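Trudholm Listener Guide
Section 4: Following your favorite presenters

Last updated: 8 May 2021
2 min read

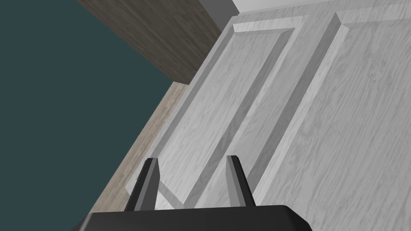
Gripper with both fingers raised and nothing between them. Computer rendering.

By now you should have Trudholm on your phone and an account with your name on it. If you don't, go back to Section 3 and have a cup of tea while the app downloads, as it can take a little while on an older phone. This section is for those of us who like to know when a favorite radio host has a new show, a magazine interview or some happy family news to share.

Adding a presenter

1. Open the app and tap People at the bottom of the screen.

2. Type the name of the presenter you want. You only need the first few letters. We'll use Lucía Moya from the Zerkby breakfast show, but any name on the list will do just as well.

3. Tap the name, then tap Follow. The button turns green and the word changes to Following.

4. Go back and add as many more as you like, up to 20. If you listen to a double act such as Girish Grewal and Liudmyla Stelmakh, you will need to follow each of them separately — there is no shared page for pairs yet, though plenty of you have written in to ask for one and we do read every letter.

Note: Spelling with or without accents makes no difference. "Lucia" will find Lucía.

Choosing what you hear about

5. On the presenter's page, tap the little bell.

6. Choose On Air for show times, In Print for interviews and columns, or Personal News for weddings, babies, house moves and so on. You can pick all of them.

7. Tap Save. If you leave the page before you save, your choices go back to the way they were and you'll have to start again from step 5.

Note: Personal News only carries items that the presenter or the station has already made public. Bimla Solanki and her team on the news desk check each one before it goes out, so you may well see a rumor somewhere else first. Please don't send us those.

Caution: Alerts make a sound, even late in the evening. If you share a bedroom with a light sleeper, turn on Quiet Hours under Settings before you go any further.

Getting the morning roundup

8. Under Settings, tap Roundup and switch it on. It arrives by email at 8:15 each morning and gathers up everything from the people you follow, so you can read it over breakfast with the show on in the background.

9. Look for the first one the next day. If it hasn't come by lunchtime, check your junk folder and mark the message as safe.

Caution: Anything you write under a story can be read by everyone, including the presenter. Keep phone numbers and home addresses out of your comments, and be kind.

To stop following someone, tap Following and then Yes. Your old comments will stay up unless you delete them yourself (see Section 6).

Contact the Trudholm help desk | © 2021 Trudholm | Back to top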